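The Table at Dusov: A Small Gallery

Abelardo Guzmán

For the open afternoon I was asked to put on our page some words on the breakfast table, the one in the back room at Dusov. Many visitors stop at it and want to know why it is covered with paper and tape. I am not a writer, and English is my third language, so please be patient with me. I will keep to the things themselves: the paper, the tape, the mug, the milk.

The paper

We use brown kraft paper, the ordinary kind for parcels. We buy it from Lodhi in rolls of 200 metres, and one roll lasts us very long. Before the paper we tried a cotton cloth, but a cloth makes folds, and a mug does not stand well on a fold. Paper can be pulled flat and fixed under the table with a few pieces of tape. When it has too many stains we take it off and put a new sheet. The change needs two people if you want to have it straight.

The tape

The lines are painter's tape in blue. I like this colour on the brown very much, it is easy to see also in the evening. Painter's tape comes off without tearing the paper, if you pull slowly and keep your hand low. We lay first the long lines and then the short ones across them, and we press every crossing with the thumb. In April we made all the squares new, because the old ones had become a little crooked on the window side.

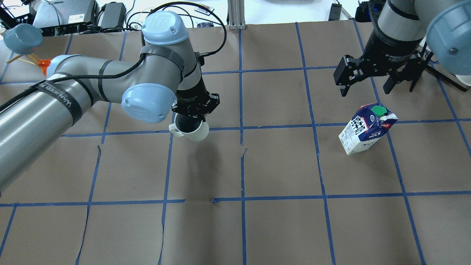

White mug with its handle to the left, over the brown paper. The milk carton stands in a square on the right side, with the word MILK in white on dark blue.

Iara Figueroa wrote to us after the first version of this page that she would have chosen a heavier mug, as a light one slides on kraft paper when the table is pushed. She also asked if the squares could be larger, so that a plate fits inside without touching the tape. For the plates she is right, and I have put it on the list. With the mugs I would like to stay as we are.

The mug

I prefer white ceramic for the table. A plain mug is simple to replace, and we do replace them. The last box came from the household shop in Grorkton, 6 pieces, all the same shape. After use they go to the sink and are dried by hand, for the dishwasher leaves spots.

The milk

A carton should stand inside its square and leave the line free. Please put it back in the same way when you have looked at it.

The room is open to visitors again from 17 September 2018. Enter by the Barnar side, the front door is kept closed.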